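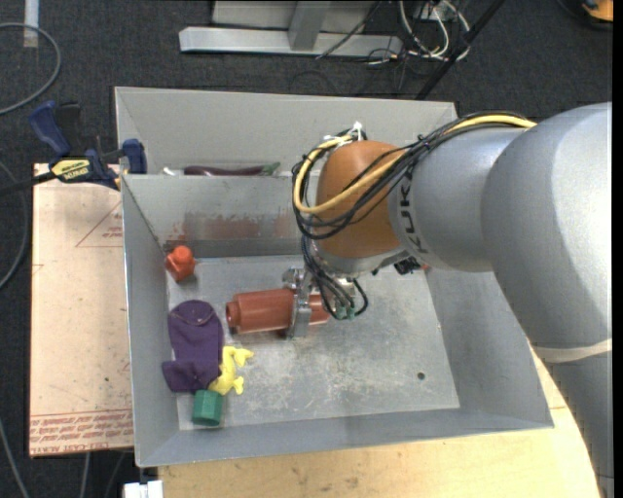 빈 피킹 셀 작업 기준: 설치 점검부터 기록까지

작성 Man-sik Pyo, 검토 Purificación Echevarría
개정 2022년 7월 30일

이 문서는 Kisten 실험실에서 로봇 팔로 통 안의 물건을 집어 옮기는 작업을 할 때 따르는 절차를 정리한 것이다. 산업용 로봇 안전에 관한 ISO 10218과 사내 규정을 먼저 읽었다고 보고, 거기에 나오지 않는 현장 수준의 내용만 다룬다. 두 문서와 충돌하는 부분이 있으면 그쪽을 따른다.

1. 시작 전 확인

비상정지 버튼을 눌러 서보 전원이 떨어지는지 본다. 조작반과 티치 펜던트 양쪽 모두 해야 한다. 한쪽만 확인하고 넘어간 사례가 6월 점검에서 나왔다.

펜스 문을 열었을 때 자동 운전이 멈추는지 확인한다. 문을 닫는 것만으로 다시 움직이면 안 된다. 재시작은 펜스 밖에서 별도의 버튼으로만 한다.

작업 영역 안에 공구, 장갑, 컵을 두지 않는다. 판재나 여분의 자재는 통 옆에 잠깐 기대 놓거나 깔아 두는 일이 많은데, 자동 운전에 들어가기 전에 펜스 밖 선반으로 옮긴다.

2. 통과 작업대 고정

통은 반드시 고정한다. 그리퍼가 벽에 닿으면 통이 밀리고, 밀린 만큼 이후의 모든 좌표가 틀어진다. 바 클램프를 쓸 때는 두 통이 맞닿는 모서리 가까이에 물리고, 손잡이가 팔의 이동 경로 쪽으로 튀어나오지 않게 방향을 잡는다. IRWIN 클램프처럼 손잡이에 색이 있는 것이 회색 금속 통 옆에서 눈에 잘 띄어 편하다.

조인 뒤 손으로 통을 흔들어 본다. 움직이면 다시 조인다. 클램프도 충돌 모델에 넣어야 한다. 통만 넣고 클램프를 빼먹는 실수가 가장 흔하다.

3. 케이블과 호스

손목을 따라 내려오는 케이블은 여유가 너무 많아도, 너무 적어도 문제가 된다. 다음 순서로 맞춘다.

가. 수동 저속 모드로 둔다. 속도는 초당 200 mm를 넘기지 않는다. 사내 한도이며 규격의 한도보다 낮다.
나. 6축을 양쪽 끝까지 천천히 돌리면서 케이블이 당겨지는 지점을 찾는다.
다. 당겨지는 지점이 있으면 타이를 풀고 여유를 더 준 다음 다시 묶는다.
라. 그리퍼를 통 바닥까지 내리고, 늘어진 고리가 통의 테두리에 걸리지 않는지 본다.
마. 공압 호스는 피팅 바로 옆에서 꺾이지 않게 한다.

타이의 남는 끝은 짧게 자른다. 긴 끝이 카메라 시야에 들어와 물체로 잡힌 적이 있다. 바닥의 케이블은 사람이 다니는 쪽을 가로지르지 않게 돌리고, 부득이하면 덮개를 씌운다.

4. 시험 물체

한 통에 성질이 비슷한 것만 넣으면 결과가 실제보다 좋게 나온다. 딱딱한 원통, 천, 고무류, 모양이 불규칙한 장난감을 섞는다. 물체 세트는 Garrido 목록의 번호로 관리하며 현재 37종이다. 목록에 없는 물체를 쓰려면 무게와 치수를 먼저 등록한다.

손가락이 금속인 그리퍼로 원통을 잡을 때는 힘을 낮은 값에서 시작해 올린다. 물체가 기울어진 채 잡혔더라도 떨어지지 않으면 시도를 계속하고, 기록에 '기울어짐'으로 남긴다. 작업자가 손으로 바로잡아 주지 않는다.

5. 운전 중 개입

물체가 통 밖으로 나갔거나 구석에 끼었을 때도 자동 운전 상태에서 손을 넣지 않는다. 정지, 모드 전환, 펜던트 휴대, 진입 순서를 지킨다. 두 사람이 들어가면 펜던트는 한 사람이 들고, 그 사람이 마지막에 나온다.

원격 정지만 믿고 들어가는 것은 금지한다. Zultstead 제어 소프트웨어의 일시정지 버튼은 안전 기능이 아니다.

6. 기록

시도마다 물체 번호, 힘 설정값, 결과를 Kedora에 입력한다. 결과는 성공, 놓침, 기울어짐, 충돌 네 가지로만 적는다. 자유 서술은 비고란에 쓴다. 충돌은 가벼워도 모두 남기고, 충돌 뒤에는 2절의 통 고정 확인을 다시 한 다음 재개한다.

이전 양식 617은 더 이상 받지 않는다. 양식 617로 적어 둔 기록이 남아 있으면 Kedora로 옮기고 원본은 19번 캐비닛에 보관한다.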